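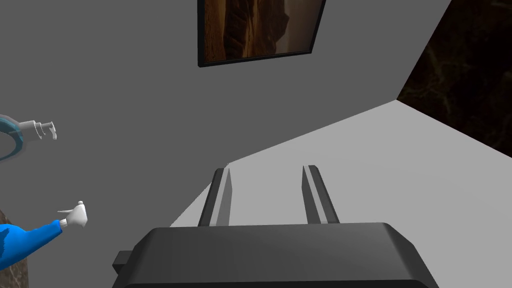

Wrist camera view from our handover simulator, with the gripper open and a simulated person's arm at left.

About the Radance Lab

Radance is a research group in Jundton that works on one problem: how a robot arm should give things to people and take things from them. We have a simulator, two real arms, and a long-running study of what goes wrong when a person and a machine both have a hand on the same object.

The group is led by Harsh Gautam, who started it after several years of building packing cells for warehouses. In that work the robots were kept behind fences and people were kept out. He wanted to work on the opposite case, where the person is within reach the whole time and does not behave the same way twice.

What we study

A handover looks simple from the outside. One party holds out an object, the other takes it, and the first lets go. The hard part is the timing. A robot that lets go too early drops the cup. A robot that lets go too late gets into a tug of war, and people dislike that more than they dislike a drop. We learned this from our first user study, where participants rated a late release as worse than a dropped object in almost every session.

Most of our effort goes into the moments before contact. By the time two hands are on the object, many of the useful decisions have been made: where the gripper is, which way it is turned, how fast it is moving, and whether the person has understood what it is about to do. We train controllers that make those decisions from a camera mounted at the wrist, looking out past the fingers.

The wrist view has drawbacks. The gripper body blocks a large part of the image, the horizon tilts whenever the wrist turns, and the person often appears only as a hand or a sleeve at one side. We stay with it. A camera on the wrist goes wherever the gripper goes, and a ceiling camera loses sight of the fingers as soon as someone leans in.

Our method

We call the approach staged release. The controller is trained in three steps.

In the first step, the simulated robot practices alone. It learns to reach, grasp and hold still at a target pose. Nothing about people is included.

In the second step, we add a simulated partner. The partner is a plain figure with simple cartoon hands, and it is driven by recorded human arm motion. We have 1260 recorded reaches in the library at present. Each one can be slowed down, sped up, shifted, mirrored or stopped halfway. Stopped reaches matter a great deal. People change their minds, get distracted, or pull back to get a better angle, and a controller trained only on finished reaches tends to push forward when it should wait.

In the third step, we freeze most of the network and train a small release module on force data from the real arms. This is the only part that needs real hardware, and it needs much less of it than we first planned for.

Rooms in the simulator are put together from a set of walls, surfaces, textures and wall pictures, and they change between training runs. We do not try to make them look real. Early on, we spent most of a winter on better lighting and more detailed hands, and the controllers trained on that version did no better on the real arms. Varying the rooms and the partner's motion helped far more, so that is where the time goes now.

Results so far

Our main test is a set of 202 handovers on the real arms, run with people who have not worked with us before. The objects include mugs, screwdrivers, folded towels, paper bags and a few awkward items such as an open box of screws.

With staged release, the object changed hands on the first attempt in 78 percent of trials. A controller trained the same way but without stopped reaches did clearly worse, and most of its failures came from moving toward a person who had paused. We have repeated this comparison with a second arm of a different make and seen the same pattern.

Soft objects are still a weak point. A folded towel gives very little force signal when someone starts to pull, and the release module often waits too long. Heavy objects passed at arm's length are also difficult. We list every failed trial in our reports along with the conditions, and we would like other groups to do the same, as success rates alone are hard to compare between labs.

Where we work

The lab takes up part of the ground floor of a former print works in Jundton. One room holds the arms and the force sensors. The other holds desks, the simulation machines and the parts shelves. User studies are run in the arm room in the late afternoon, when the building is quieter and people coming from work can take part.

We have a second site in Imville that opened last November. It is a small test kitchen used with a local care provider, and it is where we look at handovers to people who are seated or who have limited grip strength. That work is at an early stage and we have not published from it yet.

Our gripper fingers are made to our drawings by Ozoliņš, a machine shop a short drive from the Jundton lab. They have been through many versions. The current ones are long and narrow, with a beveled inner face, and the simulator model is updated whenever the shop cuts a new set.

People

There are 20 of us, including students. Around half the group writes simulation and training code. The rest work on hardware, run studies or analyze the force data, and most people end up doing a bit of everything in the weeks before a test series.

Students join for a semester or longer. We ask each new member to take part in a user study as a participant before they see any of the code. It is the last chance they have to be surprised by the robot.

Working with us

We share the motion library and the simulator with other research groups on request. The force data is available in a reduced form with participant details removed. Companies that want to test a handover task with us can write to the lab with a short description of the object, the person receiving it, and the space around them. We reply to all requests, though during a test series it can take a few weeks.

If you live near Jundton and would like to take part in a study, ask to be added to the participant list. Sessions last under an hour. No experience with robots is needed, and we pay for your time and travel.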